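7 Aug 2023
By Souad Salem

Taking an old desktop computer apart at the bench

An old tower is worth an afternoon of your time before it goes to recycling. Memory, drives and a working power supply can all go into another machine, and the steel case is easier to get rid of once it has been stripped.

Shut the computer down, switch off the power supply at the back and pull the plug. Press the front power button once and hold it for a few seconds to drain what is left. Take off the monitor, keyboard and network leads. If the machine has been under a desk for years, carry it outside and brush the dust off the vents first.

Lay the tower on its side with the removable panel facing up. A table that you can reach from more than one side saves a lot of turning. Most panels are held by thumbscrews or a latch at the rear, and slide back before they lift. Touch bare metal on the case before you put your hands near the board, and do it again every time you come back to the bench.

Take pictures before you unplug anything. Get the whole case in one and the board close up in another. If you plan to put the machine back together, go around once more and get every cable end. Bijan Shojaei, who strips office machines in batches of 30, sticks a strip of masking tape on each cable and writes the port on it. I only do that for the thin ones that run to the front panel.
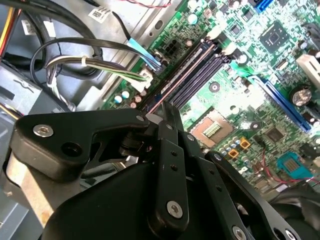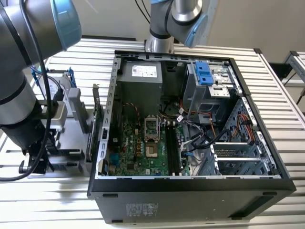 The green motherboard with its CPU socket empty, close up and then in the open case.

Drives come out first. Look for a colored plastic latch on the drive cage; blue and green are common. Unplug the data cable and the power cable from the drive by the plugs, never by the wires, then release the latch and slide the drive out. Keep the trays or caddies with the drives. They are a nuisance to replace, and a drive that rattles in its bay will not last.

Memory is next. Push the latch at the end of the slot outward and the module lifts at that end. Some boards have a latch at only one end, so check before you push. Hold modules by the short edges and put each in its own antistatic bag. Write the size on the bag.

If the processor is coming out, take off the cooler while you can still get a screwdriver in straight. Loosen the screws a little at a time, working corner to corner. Twist the cooler gently if the old paste has set. Once the socket is empty, keep fingers and tools away from the contacts, and fit a plastic socket cover if you have one.

The power supply is held from the back of the case. Unplug everything it feeds and support it with one hand as the last screw comes out. Do not open it. Tie its cables in a loop with a twist tie.

For screws, a muffin tin with 6 cups does the job. Case screws in one, drive screws in another, board screws in a third. Drive screws and case screws look alike and often have different threads, so don't force one that binds.

Wipe the data from any drive you are giving away. Take the bare case and the board to an electronics drop-off and ask which bin they want the board in.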